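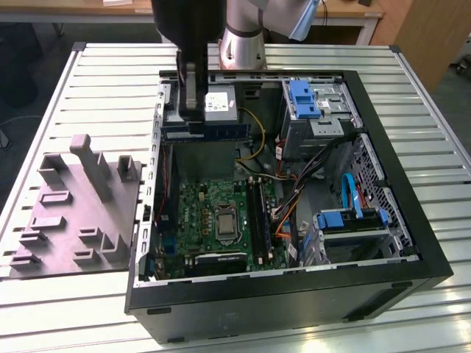
Wir melden uns

Über das Warten nach dem Vorstellungsgespräch, die Kunst der Freundschaft mit dem eigenen Posteingang und eine Frau, die ihre Absagen abheftet

Der Satz »Wir melden uns dann bei Ihnen« ist grammatikalisch tadellos und inhaltlich vollkommen leer. Er enthält kein Datum, keinen Absender und keine Drohung, und trotzdem kann er einen erwachsenen Menschen dazu bringen, nachts um halb drei den Spamordner zu öffnen. Macarena Escobar hat ihn im Februar gehört, in einem Besprechungszimmer mit sehr tiefen Sesseln. Die Firma hieß Culavex, die Stelle war befristet, das Gespräch lief ihrer Meinung nach glänzend. »Die haben gelacht«, sagt sie. »Zweimal sogar an der richtigen Stelle.«

Danach kam nichts. Eine Woche lang nahm sie das Telefon mit ins Bad. In der zweiten Woche schaltete sie den Vibrationsalarm ab, weil sie ihn auch dann spürte, wenn das Telefon in einem anderen Zimmer lag. In der dritten begann sie, die Website der Firma zu lesen wie andere Leute Kaffeesatz. Ein neues Foto auf der Startseite hielt sie einen Nachmittag lang für ein Zeichen.

Wer wartet, wird zum Deuter. Man erinnert sich an den Händedruck, der etwas kurz war, und an die Frage nach dem Gehalt, die man mit einem Kichern beantwortet hat. Aus dem Schweigen der anderen baut man sich ein ziemlich vollständiges Gutachten über die eigene Person. Dass am anderen Ende womöglich bloß jemand im Urlaub ist, kommt darin nicht vor. Es wäre auch kränkend. Lieber abgelehnt als vergessen, da hat sich wenigstens jemand Mühe gegeben.

Escobar ist 38, gelernte Speditionskauffrau und lebt in Corthorpe, einer Stadt, in der man seine Personalchefs später an der Fleischtheke wiedertrifft. Seit dem Ende ihres letzten Vertrags hat sie 112 Bewerbungen verschickt. Die Antworten liegen in einem Ordner mit Register, auch die ausgedruckten E-Mails. Das Fach für Zusagen ist beschriftet, darauf besteht sie.
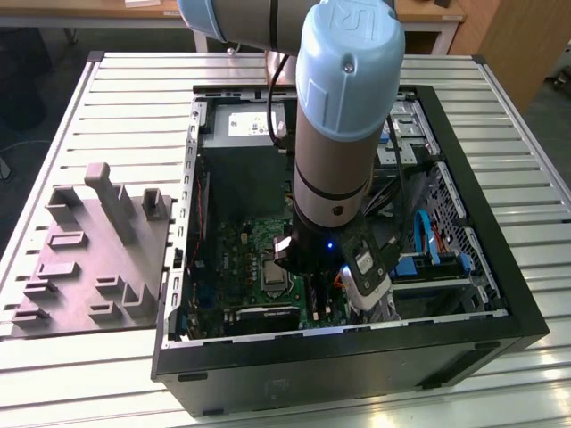 Roboterarm an einem geöffneten Desktop-PC

Der Ordner war ursprünglich als Selbstbestrafung gedacht, das gibt sie zu. Inzwischen liest sie ihn wie eine Anthologie. Es gibt darin die Schule des Bedauerns (»zu unserem großen Bedauern«), die Schule der Fülle (»angesichts der Vielzahl hochkarätiger Profile«) und eine kleine, von ihr sehr geschätzte Gruppe von Briefen, in denen der Name falsch geschrieben ist. »Frau Escobar ist da gar nicht abgelehnt worden«, sagt sie. »Das war Herr Eskobar. Der tut mir leid, aber ich kenne ihn nicht.«

Ratgeber empfehlen für die Wartezeit Atemübungen, Spaziergänge und das Führen eines Dankbarkeitstagebuchs. Escobar hat alles versucht. Das Tagebuch hielt vier Tage, am letzten steht: »Heizung geht.« Geholfen hat ihr etwas weniger Erhabenes, nämlich eine feste Uhrzeit. Die E-Mails liest sie um elf und um vier, dazwischen ist der Rechner zu. Die ersten Tage fand sie scheußlich. Dann merkte sie, dass die Absagen von zehn Uhr fünfzehn um elf noch genauso drinstanden und ihr Vormittag bis dahin trotzdem stattgefunden hatte.

Geblieben ist die Scham, und die hält sich nicht an Bürozeiten. Sie meldet sich bei Familienfeiern, wenn eine Tante laut über den Tisch fragt, ob sich denn schon was ergeben habe. Escobar antwortet dann, sie sei in Gesprächen. Das stimmt immer, man muss ja nur mit jemandem reden.

Bei Pasari war sie in der zweiten Runde, bei Bautista wollte man sie für eine andere Stelle vormerken, die es noch nicht gab. Beides steckt im Ordner unter »Unklar«, dem Fach, das am schnellsten wächst. Früher hätte sie dort jede Woche nachtelefoniert. Jetzt ruft sie einmal an, notiert den Namen der Person, die nichts weiß, und geht schwimmen.

Culavex hat übrigens geschrieben, neun Monate nach dem Gespräch. Man danke für die Geduld und melde sich in Kürze.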